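Sorkon Bin Picking Kit
Section 3: First pick test

1. Clamp the bin to the tabletop so it can't shift during a pick.
2. Place the test blocks on the bin floor. Keep them in a single layer.
3. Set arm speed to 100 mm/s and select program 559.

Caution: Leave slack in the cables at the wrist — a tight cable can pull loose when the wrist turns. 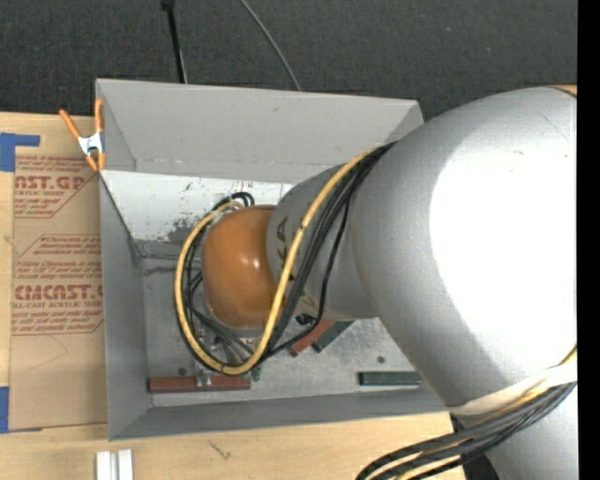
4. Press Start and keep one hand near the stop button.
5. If the arm halts with code 1734, move any block that is touching a bin wall and press Resume.

Note: Bins from the older Joo kit need the height offset in Section 4.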